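Looking After Cell 2

Gallery by Tegwen Kneath

Cell 2 at Lirkholm is one arm, one bench and one wrist camera, bolted together by people who have since moved on to easier jobs. It sorts soft goods, the knitted and woven things no sensible machine wants to touch. I keep it running. What follows is a Sunday service, taken in the order I did it, with notes for whoever inherits the keys.

Before anything else

Power off at the wall, then the air, then the tag on the switch. The air line holds pressure longer than you'd think, so open the bleed valve and wait for the hiss to stop. I have been impatient with it once. Once was plenty.

The cable loop

The camera lead runs down the forearm and rubs at the last joint. The manual, written at Jarnura by an optimist, says to replace it every 774 hours. Ours made it to 248. I now leave a hand's width of slack at the wrist and use a soft strap - zip ties saw through the jacket.

The wrist camera

Two screws hold the bracket and both like to wander. Snug them by hand, add a drop of thread locker, and wipe the lens cover with a dry cloth. Glass cleaner has been tried. The haze took me a whole afternoon to polish out.

Then power up, jog the arm to the check position and grab a still over something with plenty of texture. A ribbed surface beside a plain pale one suits me fine.

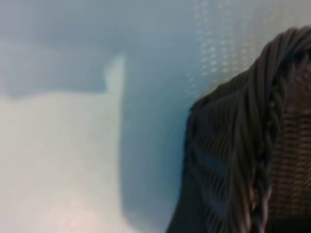 Focus is set on the ring, a hair at a time, and the ring has opinions. Turn it, grab another still, compare the ridges, turn it back. When the ridges stop improving, lock the ring and walk away before you improve them worse.

Putting it to bed

Save the offsets as Rimero 31, following a naming scheme Meredith came up with and took the meaning of with her. Close the bleed valve, take the tag off the switch, and write up the log in pen. The pencil entries from February have already rubbed away, along with whatever I'd learned.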